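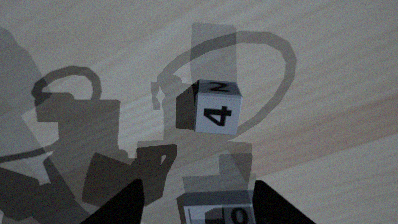
Call for Participants: The Fasgate Sunday Radio Project

If you grew up in a Black household in Fasgate, or anywhere close enough to pick up the station, there is a good chance your Sunday started with the radio. Maybe it was gospel quartets while somebody pressed your collar in the kitchen. Maybe it was the church announcements, or the hour in the late afternoon when the preaching stopped and the soul records came on and your aunt turned it up without asking anyone. We would love to hear about it, whatever it was for you.

We are a small oral history group working out of the Davix Branch Library, and we are looking for 47 people to sit down with us and talk about Black radio in Fasgate: what you listened to, who you listened with, what you learned from it about yourself and where your people came from. So far we have gathered 197 tapes and records connected with the station, many of them out of basements and hall closets, and they are wonderful to have. But a tape can't tell you who was dancing in the living room when the song played, and that is the part we want to get down while there are still so many folks around to tell it.

Who we hope to hear from

Anyone 49 or older who listened to the station as a child, a teenager or a young adult. You do not have to have been a musician, or called in to a show, or known anybody who worked there (though if you did any of those things, please say so, because we will have extra questions for you!). People who moved away years ago are just as welcome as people who never left. If your family came to Fasgate from the South, or from the Caribbean, and the radio was part of how you held on to home, we would especially like to talk. And if you are a younger person reading this and thinking of your grandmother, go ahead and show it to her, and come along with her if she would like the company.

What taking part looks like

Each person does one recorded conversation, usually an hour or so, though we have never been known to hurry anybody. For now we are doing these by telephone or video call. If video is new to you, one of us will call beforehand and go through it with you as many times as you like. We send a few questions ahead so you can think them over, and you may skip any question you please. We will play you a song or two from the tapes, and you are welcome to sing.

You will get a copy of your recording and a typed version to read through. You can take things out or change your mind about sharing it before it goes into the library's collection. Your name can be used or left off, as you choose.
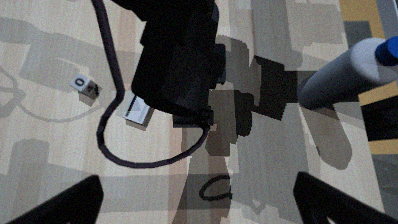 A black robot arm over a light wood tabletop. Computer rendering.

A thank-you for your time

Each participant receives a $50 grocery card, paid for by a grant from the Zupan Fund. We also plan to print a booklet of stories and photographs, in a run of 600, and everyone who takes part will get two copies, one to keep and one to give away.

How to sign up

Call or stop at the front desk window at Davix and ask for a Sunday Radio form, or have one mailed to you. There is an online form too, on the Rekex page linked from the library's website. Tell us your name, the best way to reach you, the years you listened, and one program or song you remember. One line is fine. Three pages is fine too, and we will read every word.

Please get your form to us by January 15, 2021. Conversations will run through April. If you have old program guides, church fan ads or snapshots with a radio in them, mention those on the form and hold on to them for now, and we will talk with you about making copies.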